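Buvier
Two-arm task planning and control software

Home > Software > Buvier
Version 6 | Released Thursday, February 15, 2024 | Linux, x86 | By Hevwood

Overview

Buvier plans and runs jobs for two arms sharing one table. It takes in the head camera, works out what's on the surface, decides which arm goes for what and keeps the two from hitting each other. You write the job as a list of goals. It sorts out the order.

One licence per table. Runs on an ordinary desktop with a mid-range graphics card. No cloud account needed, no data leaves the building unless you switch the upload on.

If you've used version 5, go to What's changed first, a couple of the defaults are not what they were.

What's in the download

Planner
Perception module (head camera, wrist cameras optional)
Motion checker for both arms
Goal editor
Log viewer
Starter jobs: sort, stack, pour dry goods, flower arranging

Drivers for Grunetti arms are included. Fjeld arms need the seperate driver pack, free, on the downloads page. Other makes: ask us. We've got most of them going by now but some need a small adaptor file and we'd sooner send you the right one.

Flower arranging job

This is the one people ask about. Put in by Mahsa Sharifi as a test for soft things, and it stayed in because it breaks planners so nicely. Stems are thin, they cross each other, and petals don't like being squeezed. Clear glass on the same table makes it harder still. If your settings get through this one they'll get through most kit trays and lab benches.

Goals are written like this in the editor:

pick: tulip
grip: stem, soft
place in: clear container
keep clear of: cactus

The "keep clear of" line matters. It draws a no-go shape round the item for both arms, for the whole job. Tall things on the table should have one. Without it the planner only checks the arm that's moving, and a parked elbow can be closer than you think.

With one bunch held by the right arm and a single tulip still lying on the wood, the left gripper waits open above the table. The planner calls this a hold state. One arm keeps its load, the other is free to take the next goal.
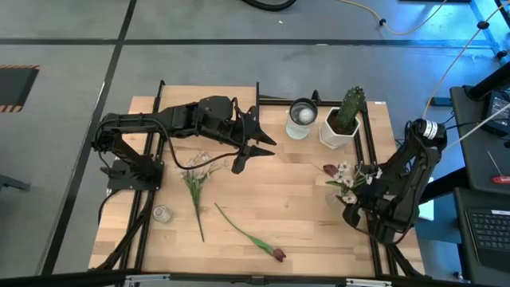
Perception

Finds and labels items from the head camera. Reads shape, rough size and which way a thing is lying. A jar on its side is marked as on its side and won't be used as a container until something stands it up, or you tell it to ignore that.

Clear glass: much better than it was. Still the weakest part of the module. Glass behind leaves or behind a gripper gets a low score and the planner will hold off and look again from the wrist camera if you have one fitted. If you haven't, it pauses and asks. You can turn the asking off. We wouldn't.

Thin stems: handled as lines, not boxes. Grip point is picked along the line, away from the bloom. You can set how far away in the item file.

Up to 272 item types can be loaded at once. Beyond that it works but start-up gets slow.

Planning

Goals go in, an ordered plan comes out, shown as a strip along the bottom of the editor. Drag to reorder. Anything that can't be done in the new order turns red and tells you why (usually: something is in the way, or the hand is full).

Replanning is automatic. If an item moves, drops or vanishes the plan is redone from that point. The limit is 700 replans per job, after which it stops and saves the log. Nobody should hit that in normal use, if you do then send us the log please.

Arm choice is by reach first, then by which hand is free. You can pin a goal to left or right.

Motion checking

Both arms are checked together, including links, cables as set in the arm file, and whatever is being held. Held items count as part of the arm. So a bouquet sticking out past the fingers is included, and it will go round things with it.

Cable slack is the one people forget. Arm files come with a default loop size. If yours hangs lower, measure it and put it in. Takes five minutes.

Table frame: put in the edges and the corner uprights. The set-up wizard asks for these. Please don't skip the page.

Soft grip

Three levels, firm, soft and very soft. Soft is the default for anything tagged as plant, paper or food. Closing stops when the motor load reaches the set level. Needs arms that report motor load. If yours don't the setting is greyed out and you get position-only closing, fine for blocks, poor for tulips.

What's changed in version 6

- Hold states now last until released. Used to time out, which caught a lot of people
- Soft grip on by default for plants
- Perception history kept for 512 frames per job, can be set lower to save disc space
- "Keep clear of" applies to both arms
- Log viewer opens old logs again, sorry about that
- Fixed: left arm prefered even when pinned right
- Fixed: editor froze if an item name had an apostrophe in it

Known problems

White items on white cloth get missed. Change the cloth for now.

Loose sprigs touching each other are sometimes read as one item. Spread them out before starting.

Strong sun across the table throws the glass scores off. Blind down.

Monitor scaling on some small screens hides the Stop button in the editor. The hardware stop is of course not affected. Use that one anyway.

Set-up

1. Install the package and restart.
2. Pick your arms from the list. Left first, then right.
3. Run the table wizard. Edges, uprights, anything bolted on.
4. Run camera match. Keep hands off the table while it runs.
5. Load a starter job and run it with Slow ticked.
6. Untick Slow when you're happy.

Do step 4 again if the camera gets knocked. Even a little.

Licences

Single table: perpetual, one year of updates included.
Teaching: same software, lower price, proof of school or college needed.
Trial: full version, no saving of jobs.

Prices on request, they differ by country. Next minor release is planned for June and is free to anyone on version 6.

Support

Set-up and arm files: Ilango Mathew
Perception and item types: Shiela Tan
Licences and trials: Ji-hoon Ji

Use the form on the contact page and put the version number and the arm make in the subject line. Attach the log if something went wrong, the whole file please and not a screenshot of it.

Related: Fjeld driver pack | Grunetti arm files | Item type library | Release notes, version 5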